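Gripper stops above the box and won't close, student project, pls help

Posted in Robotics clubs and class projects

Leidy Villca

Hi all. Second year automation students, team of 4, project is called Huaranga (don't ask, it was voted). Six-axis arm, three finger gripper, has to pick small stuff out of cardboard boxes and put it on the other side. Demo is in April so not much time.

Problem: arm goes to the pick position fine, gripper opens fine, then nothing. Program just sits on the close line. No error on the pendant. If I stop and hit close by hand from the gripper menu it closes right away. So it's not power I think??

It happens maybe one cycle out of every few. Logged 239 cycles in total, 19 hung like this. Always on close, never on open. Already tried:

new program from scratch, same thing
slower approach, same thing
different box, same thing
rebooting everything, fixes it for a while then back again 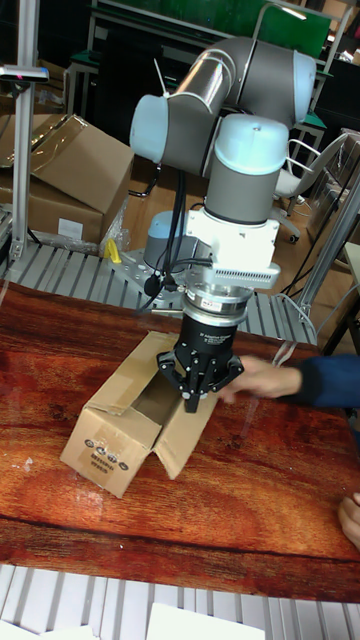

Gripper over the box, fingers open.

Cable goes down along the wrist and around to the side of the gripper, it's the one that was on there when we got the arm. Tool output triggers the close, then we wait for the "gripper done" input. Timeout is 1,000 ms but it dosen't seem to time out, it just waits. Our teacher says check the wiring, the lab guy says check the code, so yeah.

Any ideas? Can post the program tonight after 6.

Zando

Check the cable.

Drustberg

Zando is probably half right but I'd look at the code first. We had nearly this same thing in our club two seasons ago, different arm, same kind of gripper.

Two separate things going on imo.

First, the wait. You say timeout is 1,000 ms and it doesn't time out. Then the timeout isn't on the wait you think it is. Lots of people set it in the gripper settings and then use a plain wait-for-input in the program, and that one waits forever. Put the timeout on the wait line itself, and have it jump to a retry. Open, short pause, close again, max of two tries, then stop with a message. Won't fix the cause but at least it tells you when it happens.

Second, the done signal. On ours "done" was a short pulse. If the program was still busy with something else when it came (we were writing to a log file, lol) it missed it and sat there. Look for a "holding" or "in position" signal you can read insted, one that stays on. If there isn't one, latch the pulse in a background thread and clear it right before you send close.

Are you logging between the close command and the wait? Take that out and run some 50 cycles. If the hangs go away there's your answer.

Also keep hands out of there while it's waiting!! If that pulse shows up late the arm carries on with the next move and it won't ask you. Hit pause before anybody reaches in to fix the box.

Jevico

Agree with the above on the latch. For the cable, easy test: park the arm at the pick pose, program stopped, watch the input on the I/O screen. Somebody opens and closes from the menu over and over. Then do the same with the wrist turned to each end of the range you use. If the input flickers or goes missing in one pose and not the other, it's the cable or the plug. Check there's enough slack by the wrist too, ours was tied way too tight and pulled on the plug every time the last joint turned.

Don't swap parts before you do this, we bought a new cable and it was the wrong one anyway.

Leidy Villca

Ok so YES we write to the log right after close. Didn't even think of that. Taking it out tomorrow morning and running it, will also do the I/O screen thing with the wrist turned. Thanks both, and Zando I guess. Will post numbers.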